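Cloth Handling with a Two-Arm Robot: Final Project Report
Maltdale Robotics Project Course
Submitted April 16, 2019
Author: Garba Adeyemi
Team: Pondside

1. Summary

This report covers the work of team Pondside from September to the end of the spring term. The goal was to get a two-arm robot with multi-fingered hands to grasp a piece of cloth by one corner, fold it over, and release it without dragging the rest of the cloth along the table. A secondary goal was to place a small object on or near the cloth without disturbing the fold. The first goal was met for two of the three cloths we tried. The second was met in part.

All control code was written by the team on top of the course motion library, Dramis. Recorded arm and hand data were stored and labeled with Amadi, a logging tool left to us by last year's class. We made minor changes to both, listed in Section 6.

2. Background and scope

Folding is harder to program than stacking or sorting because the shape of the cloth changes every time it is touched. A block has a position and an orientation. A cloth has a position for every point on it, and most of those cannot be seen once part of it is folded under. Our original proposal called for a full model of the cloth surface. This was dropped in the fourth week after the first version took longer to compute than the fold itself took to carry out.

The revised plan tracks only the corners and the nearest straight edge. Everything between them is ignored. The limits of this choice are discussed in Section 5.

3. Setup

The robot stands at the long side of a wood-grain table. The cloth is laid out by hand before each trial and the operator starts the run from a laptop. Each run has four stages: approach, pre-grasp, pinch, and transfer. In pre-grasp the hand stops above the cloth with the fingers open and waits for the edge estimate to settle. We set this wait at 720 milliseconds. Shorter waits gave a bad estimate on patterned cloth, and longer waits gave no improvement that we could measure.

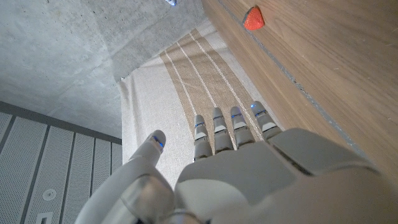
Figure 1. Open hand over the striped cloth, thumb to the left.

The striped cloth was the easiest of the set. Its long stripe gives the edge finder a second straight line to compare against, and when the two lines disagree by more than a few degrees the run is stopped before contact. The same check was tried on the other cloths using the border pattern in place of a stripe. It worked less well there and is turned off by default.

Finger commands are sent as joint targets, and the thumb is commanded separately from the other four digits. This was a late change. In the first version the thumb and fingers closed on one shared timer, and the fingers often reached the cloth first and pushed it away from the thumb. Delaying the fingers until the thumb reports contact fixed most of these failures.

4. Procedure and data

Trials were grouped into sessions of 15. A session used one cloth and one starting layout, and no settings were changed inside a session. If a setting had to be changed, the session was closed and a new one opened, even if only one or two trials had been run. This rule cost us time but made the logs usable.

Amadi recorded 3,373 separate grasp attempts over the year. Of these we kept 2,000 for the analysis. The rest were removed for one of the following reasons: the operator stopped the run by hand, the log had a gap, or the attempt was made while the wrist offset was wrong. The wrist offset problem ran through most of one month and accounts for the largest share of the removed data. It came from a sign error in the left arm calibration file and was found only when both arms were sent to the same point and did not meet.

A grasp was scored as good if the cloth stayed in the pinch through the full transfer. A fold was scored as good if the moved corner came to rest inside the target zone and the opposite edge had not shifted. Scoring was done from the recordings by two team members working apart, and cases where they disagreed were scored a third time by the full team.

5. Results and discussion

Grasping was reliable on the striped cloth and on the plain one. The bandana gave the most trouble. It is thin, it holds creases from earlier trials, and its printed border is easily taken for a true edge. Many of the failed grasps closed on the pattern a short distance inside the real edge, so that the fingers either slid off or picked up a double layer. 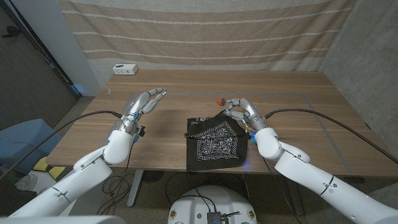
Object placement was run as a separate set of sessions with a small reddish item held in a fingertip pinch. The pinch itself needed little tuning — the force limit we had set for cloth turned out to be adequate for small solid objects as well. The main source of error was the height of the release. The controller assumes a flat tabletop, and a crumpled or folded cloth raises the surface by an amount that the corner tracker does not report. Releasing too high let the object roll. Releasing too low pressed it into the cloth and shifted the fold.

We tried lowering the hand until the fingertip load changed and then opening. This helped on flat cloth. On loose folds the load rises slowly and there is no clear point at which to stop, so results varied between layouts. A height map of the cloth taken before the reach would be a better solution and is the first item we would pass on to next year's team.

Cable routing also affected results. A hand cable with too little slack adds a side load at the wrist, and at long reach this was enough to move the pinch point off target. We now check slack at full extension on both sides before opening a session.

6. Changes to shared code

Dramis: added a separate thumb channel; added a stop condition for edge disagreement; corrected the left arm calibration file.

Amadi: added a field for cloth type; changed the session file so that it cannot be edited after closing.

Both sets of changes have been merged into the course copy. The old calibration file was kept under a new name and should not be used.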